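Drallelia (film) 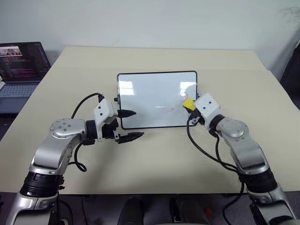

Drallelia is a crime comedy feature film written and directed by Saulius Raudsepp. It is the third instalment in the Gratham series, following Gratham and Gratham: Second Shift, and is set in the fictional port city of Zandisville. The film is classified within the series as a sidequel: its events run parallel to those of the second film, with a largely separate group of characters.

Plot

Irena Siliņa, a marine insurance assessor, is dismissed after querying a claim on a cargo of antique clocks. She learns that the clocks were never loaded and are being held in a bonded warehouse on the Zandisville waterfront. With two former colleagues and a retired locksmith, she plans to remove the cargo over a single Friday night, while the warehouse guards are occupied by the casino robbery depicted in Gratham: Second Shift. The group reaches the warehouse to find that one of the crates has already been opened. The remainder of the film concerns the identity of the person responsible, who is revealed to be the claims manager from the opening scene.

The title refers to the ship named on the falsified manifest. The vessel does not appear on screen.

Relationship to the series

The screenplay shares one location, the casino car park, with the second film. A conversation heard there from inside a parked van is repeated in Drallelia from the opposite side of the vehicle, with the dialogue unchanged. The lead character of the earlier films is mentioned by surname on two occasions but has no scenes. Distributor material initially described the production as a reboot, a term later replaced by "a new story from Gratham". The opening titles carry no series number.

Production

Raudsepp completed the first draft before the second film was released. The draft placed the story ten years later and was revised at the request of the distributor, which favoured a contemporaneous setting. Principal photography began in May and lasted 31 days. Exterior work was carried out at a decommissioned grain terminal, where the production built the warehouse facade and a partial quay. Interiors were filmed on a single stage, with the vault and the assessor's office occupying opposite ends of the same set.

The warehouse sequence was shot in story order, mainly between 7 p.m. and 4 a.m. It runs for 56 shots without spoken dialogue. The clocks were produced by the props department in two versions, one with working movements for close-ups and one consisting of a painted case only.

Music

The score is written for brass, upright bass and percussion. It does not use the main theme of the earlier films, although the bass line from that theme is heard under the end credits.

Release

The film opened in cinemas in a limited engagement before moving to general release. A home edition followed, containing a commentary track by Raudsepp and 3 deleted scenes, among them an alternative ending in which Siliņa returns to her former employer. A soundtrack album was issued on vinyl in a pressing of 4,000 copies.

See also

Gratham (film series)
Heist film
Sidequel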